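Ketill Hviid @ketillhviid
11 February 2019

Packaging thread, part 5. Sorting paper and board before it goes in the bale.

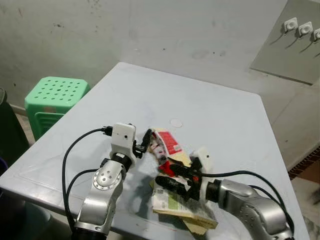

Printed cartons and plain board get the same treatment here. Ink coverage doesn't matter at our grade. A plastic film layer does.

Tear test: rip a corner slowly. Fibers all the way through, it's paper. If a clear skin stretches along the tear, it goes in the trash.

Flatten after sorting -- crumpled pieces hide tape and staples.

Last bale was 133 kg. Moisture was fine, tape was not. Livance docked us for it.

Subbarao Kurup asked about window envelopes. We pull the window if it comes off clean and trash the whole thing if it doesn't.

Part 6 is wax coatings. Probably April.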